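오픈데이 체험 참가자 모집합니다 (11월 4일 하루 행사)

안녕하세요, Ziltance에서 로봇 조작 데이터 쪽 일을 하고 있는 사람입니다. 평소에는 글 쓸 일이 거의 없는데 이번 오픈데이 참가자 모집을 제가 맡게 돼서 이렇게 게시판까지 왔네요. 회사 홈페이지에 올라간 공지는 너무 딱딱해서, 여기에는 그냥 제 말로 편하게 적어 볼게요.

저희가 2023년 11월 4일에 작업실을 열고 하루 동안 공개 시연을 합니다. 구경만 하고 가셔도 되는 자리이긴 한데, 제가 찾는 건 직접 그리퍼를 손에 쥐고 해 보실 분들이에요. 손잡이 달린 집게 같은 도구를 들고 탁자 위에서 물건을 집고, 옮기고, 바구니에 담는 작업입니다. 말로 들으면 너무 쉬워 보이죠? 저도 첫날 그렇게 생각했다가 양말 한 짝을 세 번 떨어뜨렸습니다. 손가락이 둘뿐이라는 게 생각보다 많이 답답해요. 그런데 한 시간쯤 지나면 이상하게 손에 붙고, 그때부터는 다들 그만하라고 해도 안 내려놓으십니다 ㅎㅎ

모집 인원은 모두 42명이고, 한 조에 6명씩 일곱 조로 나눕니다. 조마다 진행자가 한 명 붙어서 쥐는 법부터 알려 드려요. 8월에 작게 한 번 해 봤을 때는 조를 안 나누고 한꺼번에 모셨거든요. 그랬더니 뒤에 서 계신 분들은 앞사람 등만 보다 가셨습니다. 그때 오셨던 분들께는 지금도 죄송해요. 이번에는 기다리는 동안 옆방에서 Clusgate 팔 로봇 시연을 보실 수 있게 시간표를 짰습니다.

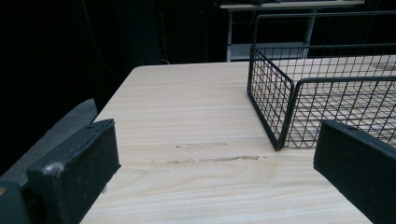 체험 순서는 이렇습니다. 먼저 진행자가 한 번 보여 드리고, 그다음에 각자 연습을 하시고, 마지막에 같은 동작을 여러 번 반복하는 본 작업으로 들어가요. 본 작업이 좀 단조로울 수 있다는 점은 미리 말씀드릴게요. 수건을 접었다가 펴고 다시 접고, 컵을 이쪽에서 저쪽으로 옮기고, 담았던 걸 또 꺼내고요. 저는 이 단조로움을 꽤 좋아하는 편인데(라디오 틀어 놓고 하면 최고입니다) 안 맞는 분들도 분명히 계세요. 중간에 쉬고 싶으면 언제든 말씀하시면 됩니다. 빨리 하실 필요도 전혀 없어요. 천천히, 평소 집에서 하듯이 움직여 주시는 게 저희한테는 제일 고맙습니다.

옆방 시연은 팀에서 Cuva라고 부르는 프로그램으로 돌립니다. 사람이 그리퍼로 했던 동작을 모아서 학습시킨 다음 팔 로봇에게 비슷한 일을 시켜 보는 건데요, 잘될 때도 있고 안될 때도 있습니다. 성공하는 것만 골라서 보여 드리는 시연은 아니니까 로봇이 허공을 집더라도 너무 놀라지 마시고요. 궁금한 건 그 자리에서 바로 물어보세요. 담당자들이 자기 얘기 들어 줄 사람을 아주 오래 기다려 왔습니다. 한번 시작하면 좀 길어요.

신청 조건은 까다롭지 않습니다. 만 19세 이상이고, 서서 하는 작업이 괜찮으신 분이면 됩니다. 로봇이나 코딩 경험은 보지 않아요. 지난번에는 미용 일 하시는 분이 제일 잘하셨어요. 가위 쥐던 손이라 그런지 힘 조절이 저희랑 아예 다르더라고요. 왼손잡이 분들도 대환영이고, 신청할 때 꼭 적어 주세요. 손목이 불편하신 분은 체험 말고 시연 관람으로 신청하시는 걸 권해 드립니다. 도구가 처음엔 가벼운데 오래 들면 은근히 무겁습니다.

참가비는 없고, 점심과 음료는 저희가 준비합니다. 점심은 건물 1층 Dufour에서 샌드위치를 맞추기로 했는데 못 드시는 재료가 있으면 신청서에 써 주세요. 주차 공간이 정말 좁아서 대중교통으로 오시는 게 편하고, 부득이하게 차를 가져오시는 분은 바로 옆 공영주차장을 이용하시면 됩니다. 복장은 소매가 너무 치렁치렁하지 않은 걸로 부탁드려요. 반지나 팔찌는 시작 전에 잠깐 빼 두시게 될 거예요.

한 가지 더요. 본 작업 중에는 도구에 달린 카메라로 손 주변과 탁자 위가 녹화됩니다. 시작하기 전에 동의서를 드리고 하나하나 설명해 드릴 텐데, 읽어 보시고 내키지 않으면 녹화 없이 연습만 하셔도 괜찮습니다. 그렇다고 점심을 안 드리거나 하지는 않아요!

신청은 Ziltance 홈페이지 오픈데이 메뉴에서 받고 있습니다. 이름, 연락처, 오전과 오후 중 편한 시간만 적으시면 끝이에요. 자리가 다 차면 대기 명단으로 넘어가고, 취소가 나오는 대로 순서대로 문자를 보내 드립니다. 못 오시게 되면 꼭 미리 알려 주세요. 혼자 오셔도 되고 친구랑 같이 오셔도 되는데, 같은 조를 원하시면 비고란에 서로 이름을 적어 주시면 됩니다. 질문은 댓글로 남겨 주세요. 퇴근하고 나서 하나씩 답글 달겠습니다.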